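4. What People Told Me About Steamed Buns, and What I Did With It

4.1 Getting into the kitchens

I should say up front that I didn't plan to write about shaped buns at all. My original proposal was on how families in Velen shop for flour, and for the first month I dutifully asked everybody about flour (brand, price, how far they'd walk for it). People were very patient with me. But they kept drifting off the subject, and where they drifted was almost always the same place: the buns they make for kids, for holidays, for a neighbor's new baby, the ones pinched and folded and colored to look like something else. By November I'd given up steering them back, and I rewrote the interview guide around it.

The households I visited were all in the Velen and Pakuditz neighborhoods, plus a small group in Flallum that I added later when a bakery owner there let me pin a note by her register. I went to each kitchen 3 times where I could. The first visit was mostly talk, the second was mostly dough, and on the third I brought my notes back and let people correct me, which they did with real energy! One woman crossed out an entire page on proofing and rewrote it in the margin. Her version is the one I use in Section 5.

4.2 Why shape matters more than filling

I went in assuming that filling was the thing. It's what I grew up arguing about, and it's what most of the older writing on filled doughs spends its pages on. So I asked about filling first, and I got polite, short answers. Red bean, lotus, sweet potato, sometimes nothing. Then I'd ask about shape and the conversation would run for an hour.

The shapes people brought up fall into a loose family. There are animals (pigs and rabbits mostly, hedgehogs if somebody has small scissors), there are fruits and vegetables, and there's a small stubborn group of objects, such as coin purses and pillows. Pumpkins sit in the middle of all this. They're easy enough that a child can help, and they give you two separate jobs to be good at, the lobes and the color. Several people described the pumpkin as the bun they learned on.

I'd heard about the all-orange version, where mashed squash goes straight into the dough, and I assumed that was the standard. It's one of them. The other keeps the dough white and puts the orange on as stripes that meet at the top, and the people who prefer it can get pretty heated on the subject. As one baker in Pakuditz put it to me, if the whole thing is orange you're relying on the color to do the work, and you stop paying attention to the folds.
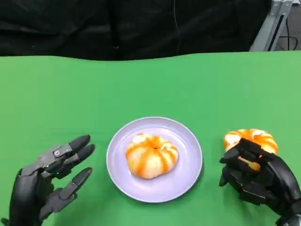
Figure 6. Pumpkin-shaped bun, white dough with orange stripes, on a lavender plate.

With the striped kind, the stripes and the lobes have to agree with each other, and this is where my own attempts fell apart. If you press the dough into lobes first and color second, the stripe is easy to place but can sit on the surface like paint. If you lay thin strips of colored dough down first and press second, they blend in nicely but they wander, and you end up with a pumpkin that looks like it was wrapped by somebody in a hurry. I've made a lot of that second pumpkin. The more experienced people I talked to were split on the order, and I couldn't find any pattern by neighborhood or by age.

The top is its own little debate. Some finish with a stem, a raisin or a bit of green dough or a clove that gets pulled out before eating (please do pull it out). Others are happy to let the stripes come together in a center spot and leave it at that. The no-stem group said stems fall off in the steamer anyway, and I have to side with them after losing most of mine.

4.3 The written survey

After the visits I wanted to know whether what I'd heard in a few kitchens held up with more people, so I ran a short paper survey through the Khattak community newsletter. We sent out 1,050 forms and got 400 back, which made me happier than I can properly say in a paper. The questions were simple: do you make shaped buns, who taught you, what shape did you start with, and do you still make that one.

That last question is the one I'd keep if I had to throw out the rest. People wrote in the margins. They wrote on the back. A fair number said they'd stopped making their first shape once their kids got older and then started again years later, and a few were annoyed that my form had no box for this. They were right, and I've added one to the version in the appendix.

I do want to be careful here. A newsletter survey reaches people who read newsletters, and the folks who mailed it back are surely the ones who like buns. I wouldn't use these answers to say how common the practice is in Khattak or anyplace else. I use them only to look at how people who already make shaped buns talk about learning to do it.

4.4 Learning by hand, and by correction

Almost everybody described being taught by having their work fixed. A grandmother or an aunt would let them finish a bun, look it over, and then reach in and re-pinch it without saying a word. I had this done to me more than once, and it's a strange feeling, somewhere between being helped and being erased! But it's quick, and you do feel in your fingers what was wrong. Written recipes came up far less often, and when they did, it was usually for the amount of yeast.

I come back to this kind of correction in Section 5, along with the proofing notes from Velen, where the disagreements over timing get a good deal sharper.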